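What I Brought Home From the Robot Open Day: Tips for Pouring, Measuring and Small Messes

Filed under: Kitchen, Workshop
By Carleen Tapsell

Futport is a robotics workshop on the industrial road out of Clidville, and every February it opens its doors for an afternoon. I went this year with my neighbor Mabli Penry. We paid nothing, parked behind the building, and stayed until they started stacking the chairs. I expected to write up a few lines for the events page. Instead I filled most of a notebook with things that apply to an ordinary kitchen counter or workbench.

The staff run table demonstrations, one arm to a table, with jobs such as picking up cups, moving containers and sorting hardware. Eirlys Voyle ran the table we spent the most time at, and she was patient with questions. Most of the tips below come from her or from Meirion Wogan, who looks after the tools. A few are my own, tried at home afterward.

Setting up the surface

Clear the whole counter before a fiddly job, then put back only what the job uses. At Futport they do this before every run. I had always pushed things to the back and worked in the strip that was left, and that is how I kept catching my sleeve on the toaster.

Put the biggest container at the back and the small ones toward you. You reach over the small things without knocking them, and you can still see into the big one.

Work on a plain, pale surface when you are handling clear glass or clear plastic. A patterned countertop hides the edge of a glass. If your counter is dark or speckled, lay down a white cutting board or a sheet of butcher paper.

The opposite applies to white powders. Flour, baking soda and plaster show up better on a dark tray.

If a lamp stands behind you, move it to the side. Your own shadow falling over a measuring mark causes more misreadings than poor eyesight. Two weaker lamps, one on each side, are better than one strong one.

Gripping things that slip

The gripper fingers we saw had a dark textured covering, and Meirion let us handle a worn spare. A little texture does more than squeezing hard. For the kitchen:

Wrap a wide rubber band twice around any smooth jar or bottle you use often. It gives your fingers something to hold when they are oily, and it costs next to nothing.

Dry the outside of a container before you lift it, even if it is only damp.

Cut squares of shelf liner, the rubbery mesh kind, and keep them in the drawer with the can opener. One under a mixing bowl stops it from walking. One over a lid helps you turn it.

For the workshop, a strip of self-adhesive foam inside the jaws of a spring clamp lets you hold painted trim or a glass tube without marking it. Replace the strip when it goes shiny.

Hold tall things low. A tall glass picked up by the rim swings, and a full one slops. Take it a third of the way up from the base.

Measuring small amounts

Read the line at eye level. Everyone knows this and few of us bend down. Put the cup on a shelf or an upturned pan at the right height instead, and read it standing.

Add a drop of food coloring when you are practicing or checking a measuring set with water. A colored liquid shows a clean line where plain water disappears against the plastic. I checked my own set this way and found that the plastic tablespoon I have used for years holds noticeably less than the metal one. It is now in the garden shed.

Keep small containers in a holder while you fill them. An egg carton works, so does a muffin tin, and a scrap block of wood with holes drilled in it is better than either. Drill the holes slightly larger than the container – if it is a tight fit, you will jerk it when you lift it out, and over it goes.

Fill from the far side toward you if you are pouring into a row, so that your arm never passes over a full one.

For touch-up paint, stain or glue, pour what you need into a small cup and close the can right away. Lleucu Llewellyn, who was at the next table with her class, does this with poster paints and says the jars last her all year. 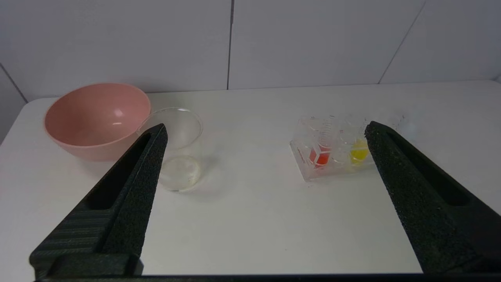 One of the table demonstrations at Futport: bowl and beaker on the left, colored liquids in the rack.

Pouring

Use a container with a spout, and point the spout where you want the liquid to go before you start tilting. Bring the two containers close together first. Tilt second.

Stop early and let the last of it run down. If you wait until the level looks right, what is still moving in the spout will take you past it.

If a jug dribbles down its front, rub a very thin smear of cooking oil under the lip. Use this on kitchen jugs only. For solvents or paint, use a funnel.

Put the receiving bowl inside a rimmed baking sheet when the liquid will stain. Turmeric, beet juice and wood stain all qualify. A sheet is quicker to rinse than a counter is to scrub.

Going slowly, then a bit faster

Eirlys told us that every new job is run slowly at first, and the speed goes up only when the slow version is reliable. I have been doing the same with my husband's knife lessons and with my own piping bag. Do the motion slowly five times with nothing at stake – water in the jug, cheap frosting in the bag – and then do it properly.

She also keeps a notebook by the table and writes down what was changed, one thing per line. I now keep an index card taped inside the baking cupboard. When the bread comes out wrong, I change one item and write it down. The card for my rye loaf has been more use to me than the recipe.

Putting away

Give each container one spot and mark it. Painter's tape on the shelf, with the name written on it, is enough. Meirion has outlined every hand tool on his pegboard in marker, and you can tell from the doorway what is missing.

Rinse measuring cups as soon as they are empty. Dried syrup in the bottom of a small cup throws off the next measure and is hard to reach with a sponge. A bottle brush or an old toothbrush gets into the corners.

Store clear lids standing up in a dish rack, not flat in a pile. They scratch less and you can find the one you want.

If you want to go

The open day is free and runs from one until five. The door list had 198 names on it when we left, and the tables were crowded until three, so go late if you want to ask questions. Children are welcome but have to stay behind the tape. There is a coffee urn. Bring your own cup, as they ran out of paper ones. The building is at 355 on the industrial road, and the number is on the gate, not on the wall.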